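# Makisow Wire Rack, Black

I've owned enough wire racks to be suspicious of any that promise to "transform" a counter, and the Makisow box promises exactly that. It's bent wire with a coating. I bought it anyway, after the old one rusted through in January.

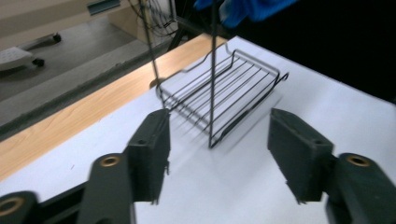
So, the good part first. The tray is plain and light, with a raised rim, and after some months of use nothing has rolled off mine. The black coating is thin but hasn't flaked. On a white tabletop it looks sharper than I thought it would, though it also shows every speck of flour.

Now the rest. The listing says it holds 10 mugs. Mine holds them if you don't mind the handles knocking together every time someone shuts a drawer. The rods run one way only, so anything with a narrow base tips into the gaps. Espresso cups are hopeless. Bowls do fine, and so do jars.

The ends of the far rim curl up into little hooked loops at the corners. I suppose they're decorative. They catch dish towels, and one of them caught my sleeve.

My neighbor Araceli Paredes has the Bilia version, which costs 70 cents less and has rods going both ways. Side by side, hers is uglier and I'd still pick it for small stuff. The Clenuddale one is heavier than either and takes up too much room for my kitchen.

Cleaning is a chore. Water sits where the rods meet the rim, and a sponge won't get in there. I use an old toothbrush.

Would I buy it again? On sale, maybe. At full price I'd look at the Bilia first.

**2 stars out of 5 for the claims on the box, a bit more for the rack.**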